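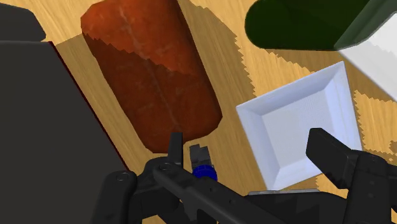 **What would I be working on?**

Software that gets a robot arm to pick up tableware and put it down somewhere else, first in simulation and later on hardware. That covers motion planning, grasp control, object pose estimation and the tools the rest of us use to find out what went wrong.

# Robot software engineer, planning and tooling (two openings)

Rorkgate, Destotia office. Posted June 2022, start in October or earlier if you can get out of your notice period without making enemies.

We write manipulation software for kitchens and dining rooms. Plates, bottles, cutlery, the occasional shaker. Our customers build the arms and sell the arms, and we supply the part that decides where the arm should go. When a plate ends up on the floor, the customer's first email comes to us, and about as often as we'd like to admit it has come to the right address.

Most of the day-to-day work happens in Clollell, our in-house simulator. It has over 100 room and table layouts, a wrist camera, as many fixed cameras as you care to place, and a configuration format that Marek Matoušek designed on a train and has been apologizing for ever since. You'll get used to it. One of the openings includes replacing it.

On top of Clollell sits Hrubý, the planner. It takes an estimated scene and a goal ("plate to rack," "bottle upright by the wall") and produces a trajectory. It's good at open tables and a lot less good when a tall thing stands near a flat thing and the gripper has to reach between them. It will also, given the chance, choose an elbow position that is legal, collision-free and upsetting to look at. We'd like you to help with both.

## The two jobs

**Planning and control.** You'd work with Esperanza Lozano, who wrote most of Hrubý and is looking forward to someone else having opinions about it. In your first months you would:

- make approach planning behave when the target is a low, wide object with a raised rim and its neighbor is a foot away in the wrong direction
- clean up the handoff between the trajectory planner and the grasp controller, currently a shared struct with 105 fields
- add cost terms for wrist orientation, so the camera keeps the target in view for longer during the approach
- delete code (there's a list, and you may add to it)

**Perception tooling.** You'd work with Habibur Howlader. Pose estimation itself is in decent shape. Looking at its output is another matter: the present method involves a notebook, a second notebook, and Habibur. You would:

- build a replay viewer that lines up the wrist view, the room view and the planner's idea of the world on a single timeline
- write checks that flag when an estimated pose and the simulator's own pose have drifted apart, preferably before the gripper finds out
- turn Marek's configuration format into something a new hire can read in an afternoon
- keep the nightly runs going and make their failure reports say more than "failed"
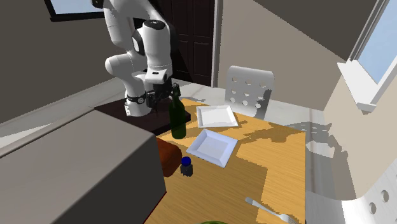
## What we're looking for

For either job, solid C++ or Python, and enough of the other to read it without sighing audibly. You should be comfortable with rigid-body transforms. Everybody gets a frame convention backward now and then; we want people who suspect it early.

For planning and control, you've worked on sampling-based or optimization-based planning, in a job, a thesis or a stubborn side project. You know what a singularity is and have a story about one.

For perception tooling, you've built something other people used to debug their work, and they kept using it after you stopped standing behind them. Some graphics or 3D viewer experience would help. Strong feelings about time stamps are a plus.

We don't ask for a degree. We don't ask for ten years of experience with a library that's been out for four. If you match half of this and the other half sounds like a good way to spend a winter, write to us.

## What it's like here

Quiet in the mornings. There are two Mareks, Matoušek on the simulator and Vondráček on the hardware interface, and last names are used in the chat after an incident with a production release. Code review is thorough and polite. Design documents are short, partly from discipline and partly from reluctance.

You can work from home up to three days a week. Hardware days are in the office, where Vondráček will show you the emergency stop before he shows you the coffee machine. There is an on-call rotation for the nightly runs, but it begins at breakfast: if the simulator falls over at 3 a.m., it can lie there.

Pay depends on experience, and Gifty Fiadzo will tell you the range in her first reply, so you don't have to spend three interviews guessing. Relocation help is available. The office dog mentioned in our last ad has retired with his owner, and we regret any applications made on that basis.

## How to apply

Send Gifty a résumé and a few paragraphs about a bug you chased in a robot, a simulator or anything else with coordinates in it. Tell us what you thought it was first. Code samples are welcome, and old ones are fine.

After that there's a phone call, then a half-day working session, paid, on a small planning or viewer problem in Clollell. You'll pair with the person you'd be working with and may look up anything you like. We reply within a week of the session, including when the answer is no.

Please put "planning" or "tooling" in the subject line. If you can't decide, put both, and Esperanza and Habibur will argue about it.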